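Femeo Cable Recovery, Rellolham site
Sorting Bench Automation: Progress Report for the Third Quarter of Funding
Prepared for the Plarnine Skills and Equipment Fund
Submitted by Geetha Joseph, Operations Manager

1. Purpose of this report

The Fund contributed to the purchase and setup of a two-arm sorting bench at Rellolham and to the retraining of the staff whose work it affects. This report covers progress against the grant agreement, changes to rosters and duties, and matters on which we seek the Fund's direction.

2. Work completed

The bench is installed and has been in daily use since December. Offcuts of mixed wire are placed on it in small batches, and the arms are being taught to separate them by colour. The colours in use for this stage are blue, yellow and grey.

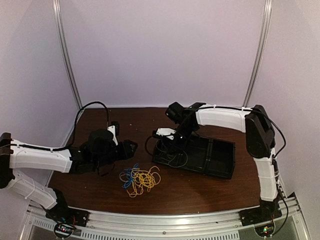 Figure 1. The sorting bench, with both arms mounted at the front rail.

During the quarter staff recorded 833 supervised sorting attempts. Each was reviewed by the operator on shift and marked as complete, incomplete or stopped by hand. Of these, 137 were stopped by hand, most often when strands had knotted and could not be parted without pulling. Somkiat Boonchu has revised the loading instructions so that tight knots are loosened by a person before a batch is put down. 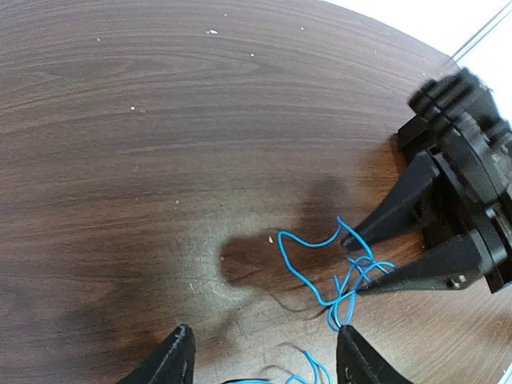
Tangled wire remains the main technical difficulty of the project. Straight lengths are handled well, and the supplier, Smadi, regards that part of the task as settled. Loops are harder. When one arm holds a knotted cluster at its fingertips and the loose strands hang down towards the other, as the blue wire does here, the operator must judge whether to let the attempt continue. Written guidance on that decision has been drafted and is being trialled on the afternoon shift.

3. Effect on staff

No positions have been lost, in keeping with the undertaking in our application. Hand sorting was previously shared among nine employees, who spent the greater part of each shift at it. Three of them, Lamisi Asamoah, Letay Feyisa and Mr. Boonchu, have completed operator training and now take turns at the bench. The remaining six continue to sort by hand but rotate to stripping and dispatch at midday.

Staff were interviewed individually by Mavis Yazzie of our personnel office. Sore wrists were mentioned less often than at the start of the project. Several employees said that supervising the bench is more tiring than they had expected, as it calls for steady attention with little movement. Operators are therefore limited to two hours at a time. Ms. Feyisa has also asked that operators be paid at the higher classification, and we consider the request reasonable. 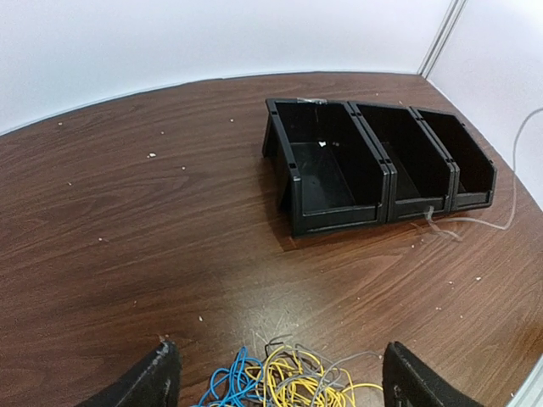 4. Matters outstanding

The collection bins are under review. Open-fronted bins suit hand sorting, but Ms. Asamoah has reported that springy wire does not always stay where it is released, and operators have had to put lengths back by hand. We have been comparing the joined bins with a single open box, which gives the arm a larger target but must be emptied more often.

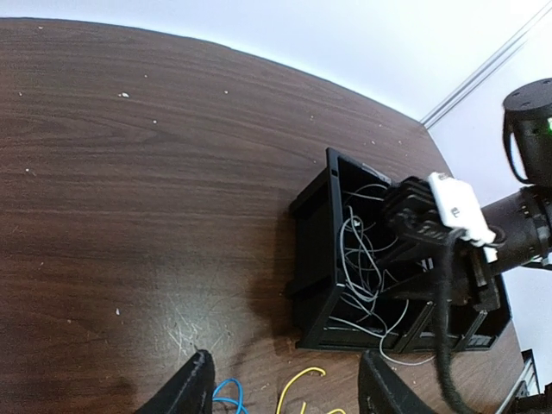 The comparison will run until the end of next quarter, and the cost of either arrangement can be met from the existing equipment allocation. Scratching of the bench surface has been noted and does not affect the work at present.

5. Direction sought

We ask the Fund to approve the transfer of unspent travel money to the training line, so that a fourth operator may be trained before the annual leave period. We also ask for confirmation that the higher classification for operators is an eligible expense under the agreement.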